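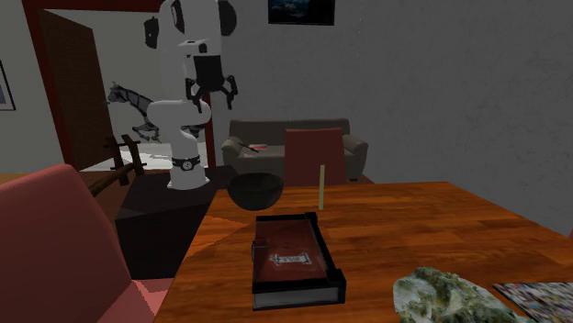
Images: Skimonstead workshop files

THE ARM AT NESTONITZ

Print | E-mail

Joint 5 had been wrong since January. The error was small, and it came and went, so I kept a log. By Mon 10 October the log had 383 lines.

I built at home, after dinner, at the dining table. The simulated room used the Camenzind house pack: red chairs, a gray sofa, a horse outside the door. I had loaded it to test cable clearance and left it loaded. My sister asked once who lived there. I said it was a scene file.

The task for that night was the bowl. I set the approach height, opened the fingers and moved in over the wood. 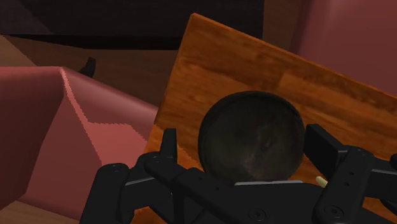 Gripper open over the round piece, wrist view.

The left side had more clearance than the right. I shifted the target 2 millimeters and ran it again. The log wrote the same offset, with the sign reversed. I checked the frame, the tool length and the base position on its pedestal. All three matched the Kamstead drawings.

I typed a stop command. The log accepted it and added a line below:

CHAIR 3 OCCUPIED. WAITING.

There was no occupancy check in my code. I searched for the word and found it only in the log.
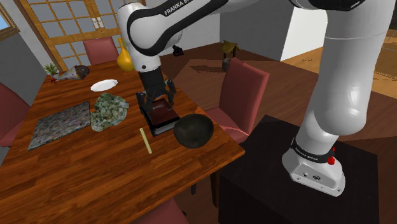
2. Second run

I reloaded the room and counted the chairs. Then I moved my own back from the table and started joint 5 from zero.

Print | E-mail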